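Tray Tips for a Tidier Workbench

I am a tray person. If you have ever dropped a tiny spring on a garage floor and spent the rest of the evening on your hands and knees with a flashlight, you may be about to become one too! A shallow tray is the cheapest upgrade I've made to my bench, and I now have trays for screws, trays for glue, trays for half-finished jobs, and one very battered one just for coffee.

Pick a low side. Deep bins are great on a shelf, but on the bench you want to reach in from any direction without knocking your wrist. My favorites have a lip no higher than my thumb is wide. Cookie sheets from the thrift store are perfect, and so are old cafeteria trays if you can find them (check in August, when everyone is clearing out for school).

Go plain on the inside. Small parts show up beautifully on a flat gray, and bright parts practically jump out at you. Patterned trays are pretty, but I once lost a brass washer on a floral one for two days and it was sitting right there on a daisy.

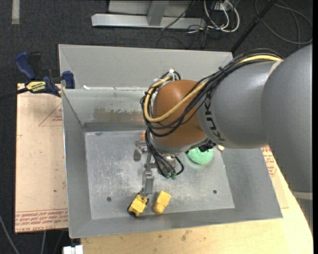

Shallow gray metal tray on a light wood tabletop, with a small yellow block near the bottom edge.

Now, sliding. Metal on smooth wood loves to skate, especially when you're pushing down on something. Cut four little squares of rubber shelf liner and stick them under the corners with double-sided tape. Ten minutes of work and the tray stays put! If you want to be able to move it around, do the two back corners only – lift the back edge an inch and it slides, set it down and it grips.

For noise, a piece of craft felt cut to fit the bottom makes a huge difference. I keep a felt one for clocks and anything with glass in it. Don't use felt for greasy jobs, though. It drinks up oil and you'll be throwing it out by the weekend. Bare metal wipes clean with a rag and a drop of dish soap, and it should be dried right away or you'll get freckles of rust around the rim.

Magnets next. A flat magnet stuck under one corner of a steel tray turns that corner into a parking spot for screws. Test your tray with a fridge magnet first, as aluminum won't hold anything. Keep the magnet away from watch parts and from your good small screwdrivers, unless you like a screwdriver that picks up every bit of filing in the room.

Taking something apart? Lay the pieces out left to right in the order they came off, and put a strip of masking tape along the lip with numbers on it. I did this with a Tisero fan that had more clips than any fan needs, and it went back together on the first try. I may have danced.

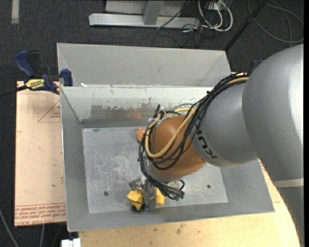

Wood tabletops deserve a little love as well. Mine is pale maple and it shows everything, so twice a year (April and again in fall) I give it a light sand by hand and a coat of paste wax. The can I have is called Prindov, it came from a closing-down sale and smells like an old library, but any plain furniture paste wax will do. Thin coat, twenty minutes, buff it hard with an old T-shirt. Glue drips pop right off afterward with a plastic scraper.

For storage, stand your spare trays on edge like records. A dish rack works, or a wire file sorter screwed to the underside of a shelf. I can fit 6 in the space that one stack used to take up, and I can pull out the one I want without the crash and clatter.

Last thing, label the ends. A paint pen is best on metal and comes off with rubbing alcohol when you change your mind – and you will change your mind, I've relabeled the glue tray three times this year already.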